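Minutes, Skastthorpe room group, October meeting

Present: Bethel Alemayehu (chair), Robel Belay (notes, sorry in advance), five others, two of them left before the budget bit.

Started 6:10 pm. Last minutes read out fast, accepted. One correction, the door code was changed in the summer, not in spring as written.

1. Tables and seating

The white tables stay. Long talk on whether to swap for folding ones from Prollance, price quoted is 170 each, and people felt that is too much when the ones we have are fine. Bethel against anyway, says folding tables wobble and she has pinched her hand in one before. Dropped for this year.

Chairs: mixed bag, everybody knows. The one with the patterned round cushion is popular and keeps migrating around the room. Agreed it goes back to the far end of the small table when you leave. Office chairs to be pushed in. Someone asked could we get more cushions like it. Robel to ask at Asfaw where the last ones came from, no promise on the pattern.

2. Small things on the tables

Went on longer than planned. Two opinions. One, tables should be cleared completly at the end of each day. Two, a few nice things left out make the room feel less like a waiting area. Vote taken, second opinion won, four to three.

So, allowed to stay out: the woven tissue box, the lavender artificial flowers, kettle on its own table. Anything else goes to the shelves. The pink bottle was argued over and is allowed till next meeting, then we look again.

Tissue box needs a word. Lid gets left up. Front tray gets used for wrapped bits and odds and ends, which is what it's for, but please empty it when it's yours. Proposal to glue the tray shut, not carried, thank goodness. Replacement box not needed, wicker is in good shape.
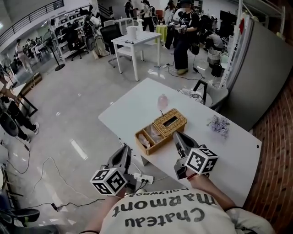 Flowers to be shaken out over the bin once a month, they collect dust. Bethel has done it up to now and would like not to be the only one. No hands went up. Back on the list for next time.

3. Cables and power

Power strip under the near table. Nobody wants it on the floor where feet go. Options were (a) fix it to the underside of the table, (b) move it to the brick wall side, (c) cover strip over the cables across the tiles. Robel has a price from Plito for the cover, 50 for the length we need, seems fair. Agreed (c) now, and look at (a) later if it still annoys people.

Also adapters. They get left lying on the floor by the table. If it's yours, label it or take it home. Unlabelled ones go in a shoebox on the white shelves starting next month. Robel finds the shoebox.

Question from the back about whether the wall sockets were checked. Yes, in the summer, sheet is in the folder. Which folder, the green one.

4. Kettle corner

Kettle is fine. Descaled once this year, due again. Table under it gets water rings, so a tray or mat wanted. The yellow-green cloth was suggested, but that belongs on the small table and the people who use the small table were not giving it up. Bethel has a spare mat at home, will bring.

Reminder, fill the kettle at the sink and not with a jug over the table. Reminder no. 3 on this subject.

5. Baskets, bins, shelves

White wicker basket is for cloths and soft things only. Black bin is for rubbish. They sit close together and things end up in the wrong one, last month it was a perfectly good tea towel in with the orange peel. Move them apart? Tried before, basket came back. Agreed to put a label on each instead.

Shelving unit by the tall gray panel: top two shelves shared, rest split up same as before. Somebody's box of jars has been there since at least spring. Goes out by end of month if not claimed.

Gray panel itself stays where it is. Asked whether it could be painted. Not this budget.

6. Money

300 in the pot for the room. If we take the cable cover and nothing else that leaves 250. Shelf brackets quoted at 198 by Asfaw, with fitting. Bethel thinks we can get them for less and fit them ourselves, Robel not so sure, he remembers the coat hooks. Put off, second quote to be got first.

Labels, mat, shoebox = no cost.

7. Any other business

- Brick wall, can we hang things on it? Hooks that don't need drilling only. Ask first.
- Floor tiles sticky near the kettle table, to be mopped properly, not just wiped with paper.
- Lights on a timer? No time left to discuss.
- Spare key is back on its nail.

To do
Bethel: mat for kettle table, second quote on brackets.
Robel: order cable cover, shoebox, ask about cushions, type these up.
Whoever owns the jars: jars.
Labels for basket and bin: not assigned, will be raised agian.

Closed 7:25 pm. Next meeting same time in November, bring your own cup.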